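Pinza de mano Plura - la apertura que lee el controlador no coincide con la real (objeto redondo, naranja)
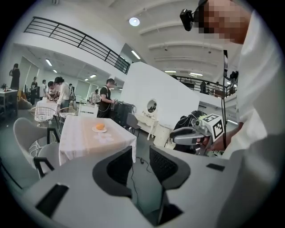 Categoría: Hardware / Pinzas de mano / Calibración
Estado: abierto, con solución provisional
Prioridad: media
Equipos afectados: pinza Plura, unidad izquierda y unidad derecha
Controlador: Naidu
Sala: Isthorpe, planta baja

Resumen

Estamos comparando la pinza Plura con la Prolance en la misma tarea: coger una naranja de un plato blanco pequeño, levantarla, volver a dejarla. Mesa con mantel blanco. La Prolance va bien. La Plura coge bien también, pero el valor de apertura que guarda el controlador se queda corto al abrir del todo y luego se va desplazando. Al cabo de un rato la grabación dice que los dedos están cerrados cuando todavía hay hueco entre ellos.

Lo que esperamos

Apertura máxima = 800 en el registro. Cerrada = 0. Con la naranja entre los dedos, un valor intermedio estable mientras no se mueva la mano.

Lo que pasa

Apertura máxima = 745 recién encendida. Baja unos puntos con cada tanda de cierres. Con la naranja cogida y la mano quieta el valor oscila. Al soltar no vuelve al mismo sitio.

Pasos para reproducirlo

1. Encender el controlador y esperar a la luz fija.
2. Conectar la pinza por cable, puerto 1.
3. Abrir del todo y apuntar el valor.
4. Hacer 50 cierres completos sin objeto.
5. Abrir del todo otra vez y comparar.
6. Repetir con la naranja en el plato.

Sale siempre con la unidad izquierda. Con la derecha, a veces.

Registro de pruebas

09:10 - Primer intento. Máxima 745. Pensamos que era la calibración de fábrica, se relanza el asistente. Mismo número.

09:25 - Cambio de cable. Nada.

09:40 - Puerto 2 del Naidu en lugar del 1. Nada. Se descarta puerto.

09:55 - Conectamos la Prolance en el mismo puerto y con el mismo cable. 800 clavados, después de los 50 cierres sigue en 800. Controlador descartado, o casi.

10:20 - Revisión de las almohadillas de los dedos. La cara interior estriada tenía restos de zumo seco, de ayer. Limpiada con paño y alcohol. Mejora el agarre pero la lectura no cambia. Ojo, que el alcohol deja la goma resbaladiza un par de minutos, no grabar justo despues.

10:45 - Intercambio de dedos entre izquierda y derecha. El fallo se queda en la izquierda. Entonces no son los dedos, es el cuerpo de la pinza (sensor o lo que lo sujeta).

11:05 - Prueba con el cable tenso y con el cable suelto. Con el cable tenso la oscilación es claramente peor. El conector baila un poco. Fijado con brida a la carcasa, dejando un bucle de holgura. La oscilación con la naranja cogida desaparece casi del todo. El desplazamiento sigue.

11:30 - Recalibrado manual desde la consola: cerrar a tope, marcar cero, abrir a tope, marcar máximo. Ahora lee 800. Tras 50 cierres, otra vez abajo. O sea, tapa el problema pero no lo arregla.

12:15 - Vista la cuenta de ciclos de la unidad izquierda: casi 2.000. La derecha lleva bastantes menos. Podría ser desgaste del imán del sensor, sin confirmar. No tenemos repuesto para probar.

12:40 - Paramos. Las tomas de la mañana con la unidad izquierda se marcan como dudosas, no borrar.

Comparación rápida (misma tarea, misma mesa)

Prolance: lectura estable, pesa más, cansa la muñeca. Los dedos empujan la naranja si se entra torcido. Arranque lento.

Plura: más ligera, entra mejor por los lados del plato, agarre bueno en redondo. Lectura no fiable en la izquierda. Conector flojo en las dos.

Si se arregla lo del sensor nos quedamos con la Plura. Si no, Prolance y aguantarse con el peso.

Solución provisional

- Recalibrar a mano antes de cada tanda, no fiarse del asistente.
- Brida en el conector, bucle de holgura, cable que no arrastre por debajo de la mesa si se puede.
- Limpiar almohadillas al acabar, no al empezar.
- Apuntar apertura máxima al inicio y al final. Si la diferencia es grande, repetir la tanda.
- Para lo que haga falta ya, usar la derecha.

Preguntas para soporte

¿El valor máximo se guarda en la pinza o en el controlador? Al cambiar de Naidu la calibración parece que se pierde, pero solo lo hemos visto una vez.

¿Hay firmware posterior al de agosto? En la página de descargas no aparece nada más nuevo.

¿Se puede cambiar el sensor sin enviar la unidad entera? Si hay que enviarla necesitamos otra izquierda mientras tanto.

Adjuntos: registro de consola de las dos unidades, hoja con los valores de inicio y fin de cada tanda.

Actualización 16:05 - Repetido por la tarde con la unidad derecha y brida puesta. 800 al empezar, 800 al acabar los 50. Una sola toma rara, al girar la muñeca con la naranja arriba. Queda pendiente repetir esa con el cable por el otro lado. El ticket sigue abierto por la izquierda.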